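Fabric softener and laundry additives: your questions

Last updated 8 December 2020

Do I need fabric softener at all?

Probably not. Softener leaves a thin coating on the fibres, and that coating is what you feel as softness. If your clothes come out stiff, try less detergent first. Most people use too much of it, and what doesn't rinse out dries hard.

Is it bad for towels?

It makes them feel nicer and dry you worse. Wash them without it for a month and see whether you miss it.

The Fluladon bottle says "up to 13 times softer". Than what?

We wrote and asked. The reply thanked us for our interest. Until somebody says what was measured, and how, treat the number as decoration.

Do scent beads clean anything?

No. They are perfume in a slow-melting lump. If a wash smells bad without them, look at the door seal and the detergent drawer – that is usually where the smell lives.

What about laundry balls and magnets?

We tried the Platamness ball in April, in 2 matched loads, one with the ball and one with plain water. We couldn't tell the piles apart. Warm water and tumbling shift a fair amount of dirt without help, and we suspect the ball is taking the credit.

Does white vinegar work instead?

Up to a point. A small splash in the rinse can help in hard water areas. Check your machine's handbook, as some makers warn that it wears out rubber parts, and never mix it with bleach.

Will softener stop creases, so I can skip the ironing?
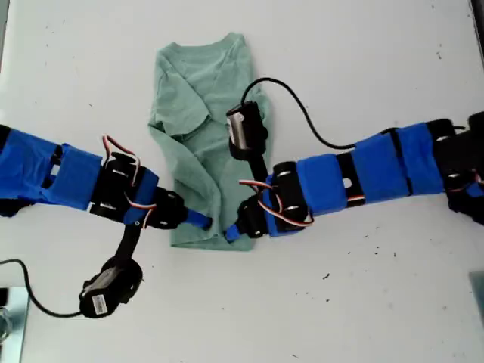

Makers like to promise this, and we have our doubts. Any effect we've noticed was small, and it was gone once the clothes had been squashed in a basket. Cotton creases when it is bent and pressed, whatever you rinsed it in. Look at the pale green T-shirt, only partly folded, with soft wrinkles around the turned-in sleeve and down one side. For a top like that we would shake it out, smooth it with a flat hand and leave the bottle on the shelf.

Is Laitinen's "sensitive" version safer for skin?

The word has no fixed meaning on a label. Read the ingredients, and ask a pharmacist if you get rashes. Leaving softener out costs nothing.

Do you sell or get paid by any of these brands?

No. We paid full price for everything, including the Skoritz tablets, which we don't plan to buy again.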